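Slide 4 - the sitting room (take your time here, people like this bit)

When I started doing holiday lets in Drostthorpe, a guest left us a very kind review that ended with "shame about the cushions", and I've never quite got over it! So do bear with me, all of you from Kullbridge who heard this in April.

Ask who plumps their cushions every morning. Wait for hands. Then tell them about Lizelle Hlongwane, who looks after 100 lets and does the sofa last, on her way out of the door.

Say that a plain beige sofa is a good friend to you - one blue or teal cushion and the whole room wakes up. A coarse weave hides a lot, too. Click on slowly. 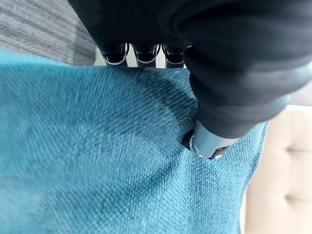
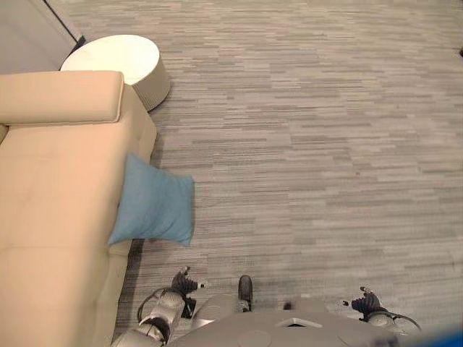

Now the money. I spent 892 pounds on soft furnishings in my first year, which makes me blush, and most of it went on covers that wouldn't go in the machine. Check the label before you fall in love. Pause for water, then on to bedding.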